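Front loaders, plush toys and the 22-minute question
Friday, August 12, 2022

The laundry at Wadness takes up one end of a ground-floor room with a grey floor and white walls. The technician who looks after it has worked on domestic front loaders for most of a career, first in warranty repair at Drotetti and now in fabric care trials. We spoke about soft toys, which make up a growing share of the items sent in by the child care centres the laundry services.

The technician's first point was about load size. A drum is rated for cotton, and a filled toy behaves nothing like cotton. "The rating on the front of a machine is dry mass of flat goods," the technician said. "A plush toy has low mass and high volume when it goes in, then it takes up water and the figures change. Two toys can put the drum further out of balance than a full load of towels."

When the control board detects that imbalance at the start of the spin, it stops, tumbles to redistribute the load and tries again. On the Sezer program used in the trials, the machine makes 4 attempts before it drops to a reduced spin. The usual remedy is ballast. The technician adds bath towels of similar colour until the drum is a little over half full by volume.

Sorting is done in the basket, before anything goes near the door. Toys with battery compartments, glued eyes or cardboard stiffeners are pulled out and surface cleaned. Seams are checked by hand, with attention to the neck and the base of any limb. "If I can get a fingertip into the seam, it gets stitched first. Fibre fill in a drain pump is a slow job to fix."

Sewn-on parts get a separate look. Hats, leaves, collars and ribbons are held on by a short run of stitching and catch on other items during the tumble. The technician puts such toys in a mesh bag, one to a bag, with the zipper tucked under its elastic.
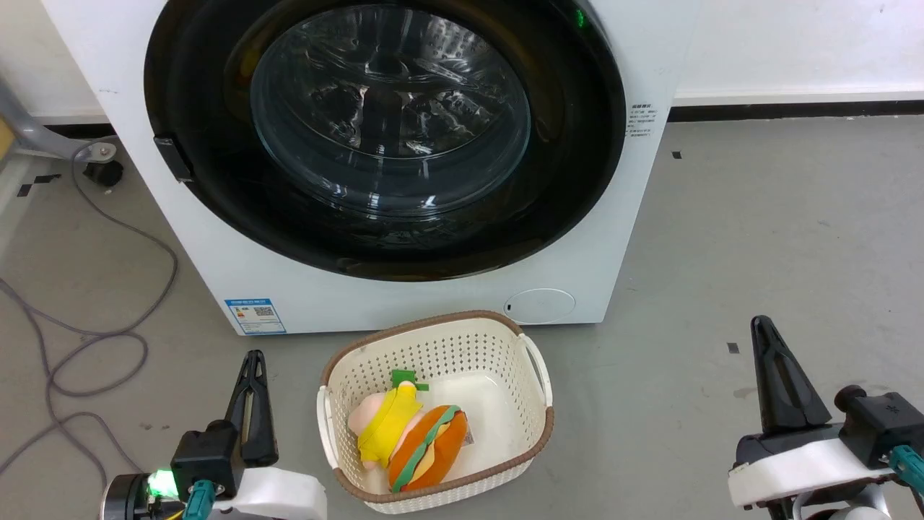 Two plush toys in the basket in front of the front loader.

Colour is the next consideration. Saturated yellows and pinks in polyester pile are generally stable in cold water, the technician said, but felt trims and embroidery thread are less predictable. The test is a damp white cloth held against each colour for a minute. Any transfer, and the toy is washed by itself.

The trial program runs cold with a 22-minute main wash, two rinses and a spin. I asked why the main wash was so short. "Pile mats with agitation. Most of the soil on a toy is on the outer few millimetres, and you have that off early. The remaining time only works the fill into lumps." Detergent is liquid, at a quarter of the normal dose. Powder is avoided, as it can lodge in the pile and needs another rinse to shift. Fabric softener is left out altogether.

The technician was firm on door seals. The rubber gasket on a front loader holds lint and water in its lower fold, and long-pile toys shed more than most fabrics. The fold is wiped after every toy load and the door is left ajar. The pump filter is opened every second week, with a shallow tray and an old towel under it. In April one machine was returning a drain fault on every cycle; the filter held a plug of polyester fibre and a plastic nose.

Drying takes longer than washing and causes more complaints. The outer fabric feels dry well ahead of the core, and a toy put away at that stage will smell within days. The laundry weighs each toy before washing and again during drying - it is finished when it returns to its starting mass. At home, the technician suggested kitchen scales, or an extra day on the rack. Toys are dried flat and turned morning and night. Hanging them by the ears stretches the seam.

Tumble drying is possible on the lowest setting for some fills, although the trials on the Brarkeo dryer have not finished and the technician would not recommend a time. "Acrylic pile frizzes with heat, and you can't reverse it. Brush it while it's damp, with a soft brush, and leave it on the rack."

I asked how often a toy should be washed. The centres send theirs monthly, and sooner after any illness in the room. For a household the technician had no fixed interval, and said most toys are washed too rarely and too hot.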